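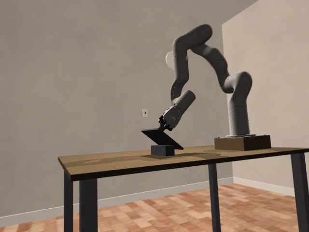 Simulated arm with its gripper at the edge of the dark panel, small block on the table in front.

Pekiretti: panel and block tasks in simulation

Pekiretti is a set of simulated manipulation episodes plus the scripts used to make them. It covers one arm, one table and a small group of tasks where a flat panel has to be moved near, over or against a block. We use it to test grasp planners and contact-aware controllers before trying them elsewhere.

Contents

episodes/ holds 1,744 episodes, one folder each
splits/ holds the train and test lists (1,664 episodes are in train, the rest in test)
planner/ holds the scripted planner that produced the motions
tools/ holds the replay viewer and the format checker

Each episode folder has joint positions, joint velocities, gripper command, object poses and rendered color frames. Object poses come straight from the simulator state and have no noise added. If you are working on perception, add your own.

How the episodes were made

The planner picks a grasp point along an edge of the panel, solves for a joint path and runs it through a position controller. Start poses of the panel and block are drawn at random inside a fixed region of the table. There are 5 task variants, listed in planner/variants.txt. Failed attempts are kept and carry success = 0 in the episode header.

Running it

Install the Nepia runtime first, then from the top folder:

python tools/check.py episodes/
python tools/replay.py --episode 2 --slow

The checker prints the name of any folder with missing files and exits. Replay needs a display.

Known problems

Contact forces spike when the panel touches the block and the table in the same step. Lowering the time step helps but makes replay slow.
Shadows are rendered with a fixed light. Models trained on the frames alone may pick up on this.
Gripper width was logged in the wrong unit before the April release. Re-download if your header says version 1.

License and contact

Free for research use. Please open an issue in the Werncombe tracker for bugs and include the episode number.

Last updated 26 September 2020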